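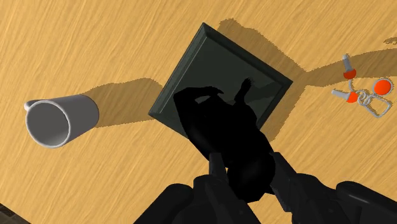

Ticket 740 - Célula de clasificación, objetos devueltos
Abierto por: Kerstin Meinecke, turno de tarde
Equipo: brazo con pinza de dos dedos, software Tisix
Estado: en observación

Descripción del problema
En la simulación, el brazo deja bien en la bandeja oscura las tazas y las llaves. Con la figura negra en forma de animal, el programa se detiene y pide confirmación manual. En la última tanda fueron 86 ciclos y 59 avisos, casi todos con esa pieza.

14:20 - Reinicio del planificador. Sin cambios.

14:45 - Revisado el umbral de confianza. La figura es casi una silueta y sobre la bandeja, también muy oscura, hay poco contraste. Cambio el valor en la copia de prueba, no en planta.

15:10 - Soporte de Akance pide repetir con otra luz y sin mover la taza ni las llaves. Queda pendiente.

16:05 - Repetido. Bajan los avisos, pero 2 ciclos acaban con la pieza mal orientada. Enviado el registro a Akance.

Comentario de K. Meinecke
Cada aviso lo atiende una persona. Antes clasificábamos a mano en la mesa y cada cual llevaba su ritmo; ahora Pfeiffer y yo estamos pendientes de la pantalla y nos levantamos cuando pita. Cansa menos la espalda, pero no se puede empezar otra tarea. Pido que los avisos se agrupen, y que en Usano se cuente ese tiempo como trabajo en el parte de turno - hoy figura como espera.

Respuesta de soporte
Agrupar avisos es posible desde la versión de septiembre. Lo activamos primero en simulación. Lo del parte de turno lo pasamos a planta.

Pendiente: segunda prueba de luz y confirmar quién firma el cambio de umbral.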